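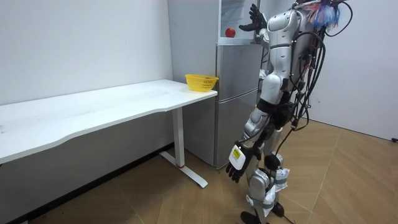

Humanoid robot at the refrigerator, with the apple on the ledge and the basket on the desk.

Demonstrating a shelf-to-basket task by remote control: speed and consistency
Posted by Holtorska, 2020-06-16

Our department is recording demonstrations in which an operator guides a humanoid robot to move fruit from a refrigerator shelf to a basket on a desk. We have 104 recordings from 3 operators, whose habits differ considerably. Should all operators be required to follow one fixed sequence of movements?

Brorico
We would advise against a fully fixed sequence. Agree the starting posture, the hand to be used and the point at which a recording ends, and leave the approach to the operator. The apple should be moved to a new position along the shelf between recordings.
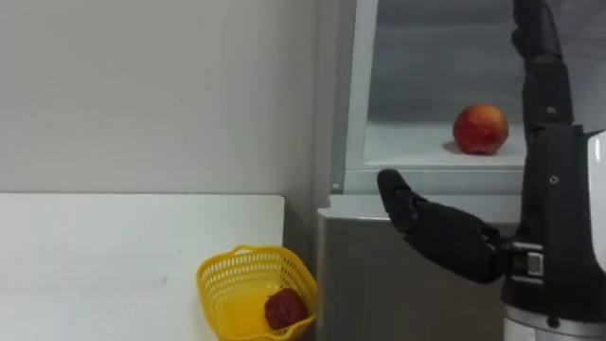 The hand that is not in use also requires a written rule. If one operator parks it high and another keeps it low beside the cabinet, the difference will enter the training data. Operators should further be instructed not to pause in mid-reach, as pauses are learned together with the movement. In December we withdrew 14 recordings on these grounds.

Stondason
Make more recordings. We stopped at 200 and found this sufficient. I cannot comment on the sequence.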